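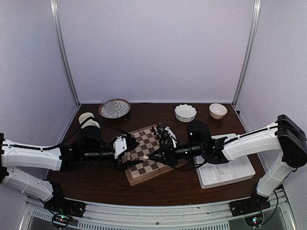 Hello, and welcome to Filtholm! We're a chess club and a little shop rolled into one, tucked in above the bakery, and I've been looking after the place since we had two boards and a wobbly table. Now there are 58 members (a few of them under ten and already beating me) and we meet every evening from October to May. I love a wooden board best — the weight of it, the squares going soft at the edges with use — and I'll happily talk your ear off about them. We also mend old sets and hunt out missing pieces, so if you've lost a knight, bring the rest in and we'll have a rummage. The kettle goes on at half six.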